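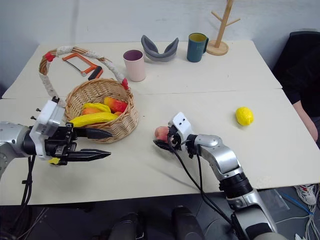 Toy fruit in and out of the basket, with the mug tree behind.

Does the Swap Table Need Another Basket?

The swap table is back for February, and so is the wicker basket with the red bands and the rope-wrapped handle. I'll say what I said last year. It looks nice, and I doubt it helps anybody find anything.

Jaruwan Mahawong thinks play food moves faster when it's set out like a market stall. Maybe. The banana and the mango look good in there, but a kid who wants the peach or the lemon will want the whole lot, and then we're left with a basket. My vote is to bag the fruit as one set and give the basket its own tag.

I'm also not sold on putting a hacksaw on the same table as toys. It's a perfectly decent orange one and somebody in Vonanville will want it. Put it with the tools, on the high shelf.

As for the rest, the gray neck pillow is yours if you fly more than I do. The teal mug with the yellow inside should go quickly. The mug tree I'm less sure of. We've had 46 items come back unclaimed since the fall, and 21 of them were kitchen things that hold other kitchen things.

Amnuay Thepsuriya is taking tags until 4 p.m. Bring your own bag, please.

Recent items
Bevan Room shelves: what fits and what doesn't
Are 100 jam jars too many?
Lost and found, February
Puzzle check: the Kimia box is missing a corner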